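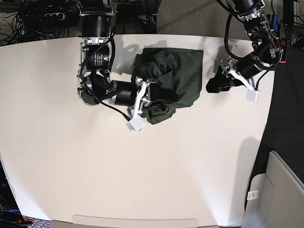 Dark green, crumpled, and next in line for folding.

Folding the Awkward Ones: Laundry Tips for People Who Would Prefer Not To

Posted by Shirley Cropper

Everyone can fold a pillowcase. Pillowcases are how folding lures you in. Then you reach the bottom of the basket, where the soft dark things live, and twenty minutes later you are holding something by one corner and wondering which end the neck is.

I have folded for a family of five and one summer at the Barklow guesthouse, where the linen closet was inspected more often than the kitchen. These are the habits that stuck.

Use a table. The bed is too soft and too tempting. You want a flat, hard surface at hip height, wiped down first, and preferably a pale one. Dark cloth on a white top shows you its own outline, so you can see a crooked edge before you fold it in and make it permanent.

Find one straight edge and trust it. A heap always looks hopeless, but somewhere in it there is usually a corner lying flat. Start there and work outward with your palms. Don't shake the whole thing in the air like a bullfighter – you'll just get a new heap.

Smooth before the first fold, not after the last. A wrinkle folded in early gets pressed by everything on top of it.
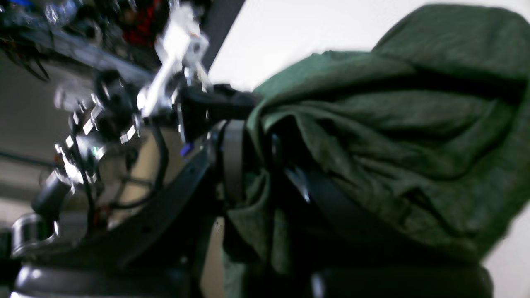

Knits need a lighter touch than woven cotton, and they hold a grudge if they don't get it. Grab a sweater in the middle and lift, and the weight of the rest drags on that one spot. You can see the sort of thing I mean in that fine heathered green, pulled in tight at one end and bulging into thick folds everywhere else. To sort out a bunch like that, set it down, let go of the tight part, and ease the folds apart sideways with flat hands. Pulling on the far end only makes the knot feel important.

Fold knits in thirds, sleeves in first if there are sleeves. Stack them no more than six high, heaviest at the bottom.

Dark colors get their own pile. My sister in Bruseck mixes hers, and she has been picking white fluff off navy sweaters since we were girls.

Set a timer for 30 minutes and stop when it rings. Anything left goes back in the basket without ceremony. It has waited this long.

If a piece defeats you twice, roll it. A rolled T-shirt takes up no more room than a badly folded one, and from the front of the drawer it looks deliberate.

Next time: fitted sheets. I'll need a week to prepare myself.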